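Keeping the line art straight: a talk with the Girside archive and licensing desk

The Girside theme park outside Brirstead sells apparel based on its own cartoon characters, most of them drawn before the park opened. Artwork for the shirts, mugs and pins is prepared by a small studio called Feyisa, which also looks after the original drawings. I spoke with the studio's production lead one morning in July, before the park gates opened, and asked how a pencil drawing gets from a flat file drawer onto a cotton shirt.

The first step is a search of the model sheets. A model sheet shows one character from several angles, with notes on proportion and line weight. The studio holds 104 of them for the Roser shorts, the oldest group in the collection. "We start from the sheet and never from a finished frame," the production lead said. "A frame has been through camera, paint and film stock. The sheet has the drawing as the animators were told to draw it."

Sheets are scanned flat, in color, even when the drawing is plain graphite. The color scan picks up blue underdrawing and red correction marks that a gray scan would merge with the final line. The operator then separates the layers by hue and saves each one on its own. I asked whether the process could be automated. "Partly. The blue comes off cleanly in most cases. The red does not, as the pencils used for corrections faded at different rates. Someone has to go over it by eye."

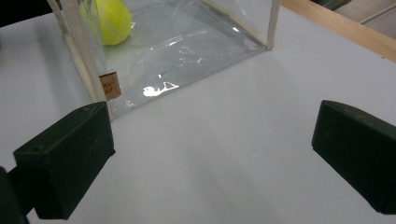 After separation comes the redraw. The scanned line is too rough for screen printing, so an artist traces it as vector art, keeping the thick and thin strokes of the original. The studio has a house rule on this. No stroke on an adult shirt may print thinner than 2 points, as anything finer tends to fill in or break up on a knit fabric. Where the original line is thinner than that, the artist thickens it on the outside edge only, which keeps the shapes inside the line at their drawn size.

"Eyes are where it goes wrong," the production lead said. "If you thicken the line inward on an eye, the pupil shifts and the character looks at something else. We had a sample come back last season with a parrot that was looking at its own beak. The licensing desk caught it, and the whole thing was redrawn."

Color is handled separately. Older Roser merchandise used whatever inks the printer had in stock, and the same rooster can be found on collectors' shirts in orange, brown and a sort of brick red. The current standard limits each design to 4 inks plus the shirt color. The inks are matched to the surviving paint charts from the ink and paint department, under the same daylight lamp each time. Paint chips are compared against a printed swatch on actual shirt fabric, as paper swatches read brighter than cotton.

I asked what the limit does to a design with several characters in it. The answer was that the characters share colors where the charts allow it. A hat and a scarf may be two slightly different yellows on the chart and one yellow on the shirt.

"We write that down," the production lead said. "Every merge is logged with the two chart numbers and the ink that replaced them. If the next shirt in the line uses the same characters, it uses the same merge."
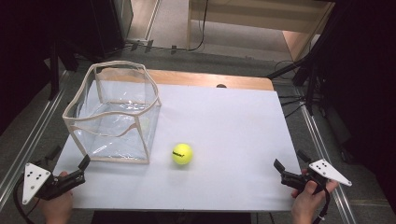 Once the inks are fixed, the printer makes a strike-off, a single test print on the final garment. The strike-off is washed and dried several times and then checked against the vector file. The studio looks for cracking in large flat areas and for loss of detail in hands and feathers. A design that fails is usually fixed by opening up the flat areas – a small gap in the ink where the drawing already has a fold or a shadow line – and then it goes through the wash again.

The first run of a new shirt is 500 pieces, sold only in the park. Reprints depend on how sizes sell, and the files are kept so that a reprint can be made without a new redraw. The studio does not release the separated scans to outside vendors. Vendors get the vector file, the ink list and a sheet of permitted crops.

On the crops, the production lead was firm. "A character may be cropped at the waist or at the shoulders. Never at a joint. A crop at the wrist or the knee makes it look as if the limb ends there, and customers do write in."

The next Roser design is a group pose taken from a title card. More than half of the line work is done. The remaining part is the lettering, which was hand painted on glass and has no model sheet, so the letters are being traced from a photograph of the card. The production lead expects the strike-off back from the printer before the park's fall season, and the ink list is still open on one color, the green of the bandleader's jacket.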